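Uterdale Neighbors Board > Food & Kitchen > Canned soup casserole: keep the can or make the sauce?

ridgeline_mom
OK so I'm making the chicken and rice bake for the school potluck in April and my sister-in-law has me all worked up about using condensed soup. She says it's salt and paste and that a white sauce takes 7 minutes. I grew up on the can version and I love it (there, I said it). Has anybody made both and could you tell the difference once it's baked?

potlid77
I've made both more times than I can remember. The homemade sauce tastes better off the spoon. After an hour in the oven under cheese and crackers I can't pick it out. My kids prefer the can!

brineandbarley
Gonna disagree. You can tell, and it's mostly the salt. I added up the sodium for my old recipe once, 2 cans of soup plus the seasoning packet plus the crackers, and quit writing at 2,080 mg, and I hadn't even gotten to the cheese. My dad was on a low salt diet back then and that was the end of it for our house. Butter, flour, milk, a little mustard powder. Done.

potlid77
That's for the whole pan though, right? Or per plate? Because those are very different casseroles, lol

brineandbarley
A quarter of the pan. We're big eaters.

oldstovetop
Put me down for team can. I keep a row of them in the basement next to the beans and I don't feel bad. My mother fed a houseful that way, and the pull tabs are a blessing now that my hands are bad. I fought with a Teretti opener for years and it chewed up every lid it met.
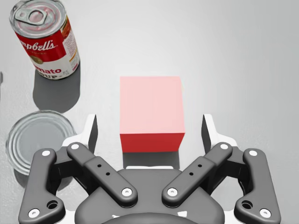
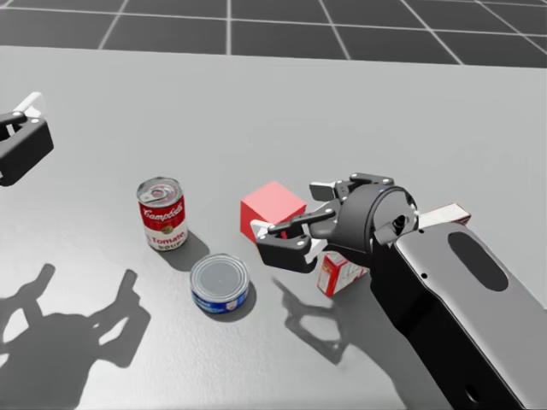
Anyway, what I wanted to say about the casserole is don't thin the soup as much as the label tells you to. The rice needs some liquid but the chicken lets go of plenty on its own. I use half a can of milk and that's it. Soupy casserole is worse than salty casserole.

ridgeline_mom
Half a can! I've been doing a full one and wondering why mine slides off the spoon. OK trying that.

quincehill
Depends on the rice. If it goes in uncooked you want the full can of liquid or you'll be crunching. I par-cook mine and then half is fine.

oldstovetop
Good catch, mine is leftover rice from the night before. Should have said so.

brineandbarley
See, this is why I like the sauce. You can look at it in the pot and fix it before it goes anywhere near the oven.

potlid77
You can look at soup in a pot too, friend.

quincehill
If you want the middle road, Saarela's market has a low sodium cream of mushroom on the bottom shelf by the broth. It's kind of bland, so I fry up fresh mushrooms and stir those in. I bake it in my deep Brevska dish, lid on for the first part, then lid off so the top gets brown.

ridgeline_mom
Oh I like that idea. Leaning toward one pan each way and not telling my sister-in-law which is which. Does the white sauce version freeze OK?

brineandbarley
Mine goes a little grainy after freezing. Stir in a splash of milk when you reheat it. I'll give the can people that one, theirs freezes better.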